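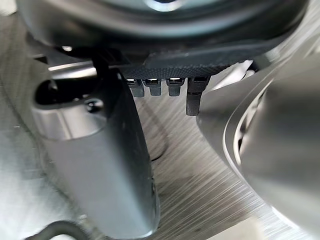

September 20, 2020

2 min read
8 comments

Got the metal bench top cleared before doing anything else. It had collected the offcuts from the Rivas job, a mug, two rolls of tape and the lid of the small screws box. Wiped it down along the brushing, then once more with a dry cloth. Crumbs of solder sit in the brush lines and won't come out with a cloth alone, so I went over the middle with a soft toothbrush. The far corner by the vise still needs doing.

Then the connectors. The job is the black strips with the four small tabs, the ones that go under the round dark housings. The tabs have to hang straight down and be in line with each other or the strip won't seat in the Plustine base. Last batch we pushed them in anyway and bent more than we saved. I want to stop doing that.

What I did for each one:

Strip held level, tabs down, looked at from the side at bench height. From above you can't judge them at all. If one tab was out I eased it over with the plastic stick, a little at a time, and looked again. No pliers on the tabs. The pliers leave a nick and the nick catches in the hole later.

The bench lamp needs to be low and off to the left. When it's straight overhead the metal throws the light back and the tabs disappear into the shine. The dark housings have the same problem in reverse — one bright spot on the curve and everything under it goes black. I tried a sheet of white paper on the bench and it helped with the tabs, but the paper slides. Taping down two corners was enough.

There were 79 strips in the Serkari bag when I tipped it out. The label says 60. I have no record of anyone topping it up and the older ones may be mixed in, so please don't treat that bag as a single batch. I've put a strip of masking tape across it with a question mark. If you know where the extra ones came from, write it in here under this entry.

Most of the ones I looked at needed nothing. The usual fault is an end tab leaning outward, and I think that is from how the bag gets squeezed in the drawer. The middle tabs are protected by their neighbors. I've moved them all to the flat tray with the foam in it, tabs up, single layer. The tray goes on the second shelf, above the Baltska tins. Nothing goes on top of it.

Set aside 8 that I didn't like. Five have a tab that moves when touched, three have a mark in the textured face that could be a crack or could be from the mold. I can't tell even with the loupe. They are in the jar lid at the back of the bench. Don't use them, and don't throw them out either until Seul-gi has had a look.

Note from Seul-gi Um, who came by after lunch: she had the same leaning end tabs in February and fixed them by making a small block with four holes drilled at the right spacing, pushing the strip in, and leaving it overnight. She isn't sure the overnight part did anything. The block is supposed to be in the drill drawer. I looked and found the drill bits, a dead battery and an allen key that fits nothing. She'll check at home.

If the block doesn't turn up I'll make another out of the scrap acetal. Spacing to be taken from a good strip, not from the drawing — the drawing we have is for the older part and the end holes come out wrong. I learned that with a piece of wood this morning and the piece of wood is now in the bin.

Fitted two strips to the Plustine base as a trial. Both went in with thumb pressure. I haven't run anything through them, so all I can say is that they seat.

Still to do:

Corner of the bench by the vise.
Find or make the block.
Relabel the Serkari bag.
More foam for the tray, the present piece is too short at one end.
Ask whether Rivas want their offcuts back. They are in the carton under the sink for now.

8 comments
Share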